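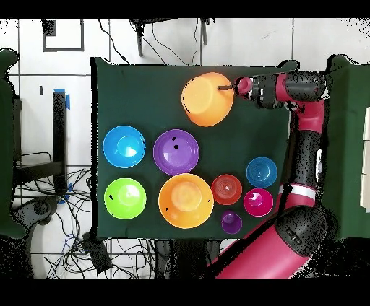

Good practice, says who?

October 28, 2021

Rhonda MacDonald has read more robot safety paperwork than she would wish on anyone. She spent 12 years inspecting packing lines before she went out on her own, and she now gets paid by firms and university labs to tell them whether their rules for working next to robot arms are worth the paper. Mostly, she thinks, they are not.

"I get sent a binder," she says. "It's always a binder, even when it's a PDF. And I read it and I think, who is this for? It isn't for the person standing at the bench."

We met at her office in the old Storkel building, where a printout of one client's code of practice was holding the window open. She says it came to 200 pages. She had got to the end of it, and she wanted to talk about what it left out.

Her main complaint is with the word "collaborative". An arm gets sold as safe to work beside, and the buyer stops thinking. "The arm might be fine. You have to look at what's in the gripper, what's on the table, and where the person's face is when they lean in to put something back. The label on the arm can't tell you any of that. A light plastic bowl is one thing. Put a kitchen knife in the same gripper and you've got a different machine, and you need a different assessment. I've seen one sheet cover both."

Was that sheet signed? "Oh, beautifully signed."

I put it to her that tabletop work, with an arm sorting cups and bowls and the like, is hardly a car plant. She agreed, up to a point. The forces are smaller and the speeds are usually low. But she says labs use that as a reason to skip the dull parts, and the dull parts are where people get hurt.

"Cables," she says. "Ask me what I write down most often and it's cables. Everybody wants to talk to me about force limits and I want to talk about the floor. If the stop button is over there and there's a nest of leads between you and it, then I don't care how good the button is."

She is just as short about tape. A strip on the floor is, in her view, a decent reminder and a poor barrier, and the trouble starts when the paperwork calls it a barrier. Cloth on a work table gets a similar hearing. She has no quarrel with using it, but she wants to know how it's fixed down, whether it can ride up into the arm's path, and who checks. "If the answer is 'we'd notice', that's not a check."

There have been efforts to tidy all this up. The Pellora guidelines, which went round a number of labs in May, were meant to give small teams something short to follow. MacDonald was asked to comment on a draft and did, at length. How much of it survived?

"The spelling corrections." She laughs, then stops. "No, to be fair, they kept the bit about restarting. After any stop, a person walks over and looks before it moves again. Nobody restarts from a desk. I was pleased about that. The rest is 'should' and 'where practical', and I've never met a firm that found the awkward thing practical."

She is no kinder to the people selling certificates. Vachon, which runs a badge scheme for robot work areas, charges 2360 for a visit. I asked what a lab gets for that.

"A visit. A badge. They come on a day you've agreed, so you've swept up. I'd rather somebody turned up while the work was going on and stood there for an hour with their mouth shut."

Cultari, a supplier she has advised, did let her do that, and she says it taught her more than the forms had. The written procedure said one operator. There were 2, because one person couldn't reset the objects and watch the screen at the same time. "So the rule was broken every single day, by sensible people, for a sensible reason. Whose fault is that? You can tell them off or you can rewrite the rule. They rewrote it. It took months, mind you."

I wondered whether she was simply against standards. She said no, rather crossly. The big published ones are slow and hard to read, but they were argued over by people who knew what a crushed hand looks like. Her trouble is with what gets built on top — the house rules, the summaries, the posters with a smiling cartoon arm.

So what would she keep? She took a while over this. Write down what the arm is holding, and do it again when that changes. Walk to the stop button from where people really stand. Put a name beside each check, and make it the name of someone who is in the room.

"That'd fit on a card," she says. "But you can't charge much for a card, can you?"

She has been asked to look at the next Pellora draft as well. She hasn't decided. The last one took up most of her spring, and she never did get a reply to her note about the cables.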